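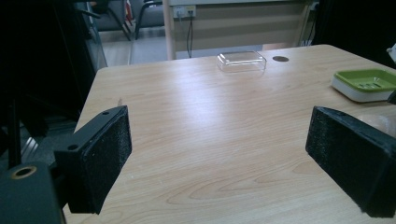 Garnthorpe Residents' Workshop
Minutes, April meeting

1. Last month's minutes
Approved, with "Ekgate" now spelled the same way throughout.

2. Open day: Hagedorn gripper demonstration
Ottmar Vogler reported. The demonstration was set for 2:00 and started when the speech ended. Visitors were shown the hand-held gripper first and then invited to try it, an invitation taken up mainly by people under the age of 12 and one retired dentist. Questions from the floor concerned price, price, and whether it could do dishes. Hagedorn's answer to the last was long.

The sign-in sheet shows 102 names. Two are illegible and one is a cartoon.

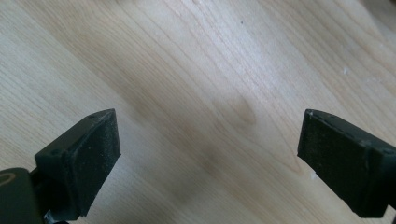
Mr. Vogler felt the talk ran long but the hands-on part could have gone on all afternoon - and for those stacking chairs, it did. He asked that next time the speaker be given a clock.

3. Costs
Spent: $1,749, against a limit of $3,000. The meeting received this in stunned silence. Cookies were the largest single item after printing.

4. Return visit
Ekgate has asked to see the same demonstration. Agreed, if they bring their own cookies. Mr. Vogler to write to Hagedorn.

5. Other business
Floretum wants its folding sign back. Nobody present had it - two members promised to look in their garages.

Closed at 8:40.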